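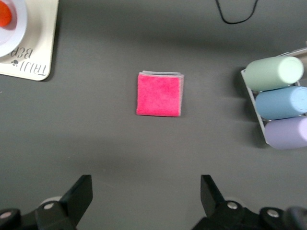
A folded cloth, pink side up.

October 20, 2018

In praise of the second-best towel

My mother kept two kinds of towel. There were the towels we used, which had the texture of toast, and there were the good towels, which lived at the top of the airing cupboard and were for visitors. We had very few visitors. When the house was finally emptied, the good towels came down in the condition in which they had left the shop, still creased along the factory folds, and the label on the bottom one gave a price in a currency that had since changed its coins.

I laughed at this for years. Then in September I moved house, from one end of Jallness to the other, and discovered while packing that I owned a set of six Kikuchi bowls I had never eaten from. They had been a present. I had put them on a high shelf until an occasion should arise, and in 15 years of birthdays, Christmases and one fairly serious promotion, no occasion had been judged good enough. I had eaten my soup out of a chipped thing with a rabbit on it.

The usual advice at this point is to use the good things. Every weekend supplement prints it at least twice a year, generally beside a photograph of a woman in a linen shirt drinking tap water out of crystal. Life is short, says the supplement, so light the candle and wear the silk. I took this advice. I unpacked the bowls first, before the kettle, and used them daily, and I would like to report that it was miserable.

A good bowl wants looking after. It can't go in the dishwasher, or it can, but you lie awake. It can't be stacked inside its brothers without a sheet of kitchen paper. You can't hand it to a child, or to a certain sort of adult, without watching its progress across the room, and your guests notice you watching and begin to hold it in both hands like a bird with a broken wing. I had people round for stew and we all sat up very straight. The rabbit bowl never asked this of anybody.

So I have come round to a view that will sell no candles at all, which is that my mother had it half right. Her mistake was the toast. She had the best and she had the worst, and she'd skipped the whole comfortable country in between, where the second-best things live.

Second-best things are the finest things a person can own. A second-best coat can be thrown over a chair. A second-best knife gets sharpened, as you're not frightened of making a mess of the edge, and so ends up sharper than the good one. A second-best umbrella can be lent. I have a second-best teapot, a brown Bravska with a lid from some other teapot, and I have made more tea in it than in everything else I've owned put together. If it broke tomorrow I should be sorry for an afternoon. That seems to me the proper length of time to be sorry about a teapot.

The shops don't care for this argument. Try buying something second-best on purpose. I went into Uson on the high street for plain dusters, the kind you fold up, put under the sink and forget, and found them sorted into Essential, Superior and Signature. Signature dusters! I'd like to meet the person who keeps a signature duster for best, though I suspect I am related to her. Essential, on inspection, was so thin you could read the price through it. Superior was perfectly all right, and the shop had plainly been told to be ashamed of it, for it was on the bottom shelf behind a mop.

The same thing has happened to nearly everything. You may have the cheap one, which will fall to bits and make you feel you deserved it, or the one that comes in a box with a magnetic flap and a little card about its values. I was recently offered a dishcloth with a card. A bath towel in the same shop was described as having 500 of something per something, and cost £91, and I stood there stroking it and thinking that anybody who paid that for a towel would be quite right to leave it in the airing cupboard until death.

There is a fair objection here, and a friend made it over the stew, sitting up very straight. She said that second-best is just what people with enough money call their ordinary things, and that plenty of households would be glad of the rabbit bowl. She's right, and I haven't a clever answer. I'd only say that the people I know with least to spend are far better at this than I am. They know to the penny where good enough begins, and they would never have left six sound bowls on a shelf when there was soup about.

The Kikuchi bowls have gone to my niece, who has already broken one and didn't seem at all troubled when she told me. I minded for most of an evening. The good towels I kept. I use them for drying the dog, and they are coming along nicely, though I think it'll be another winter before they're soft enough for me.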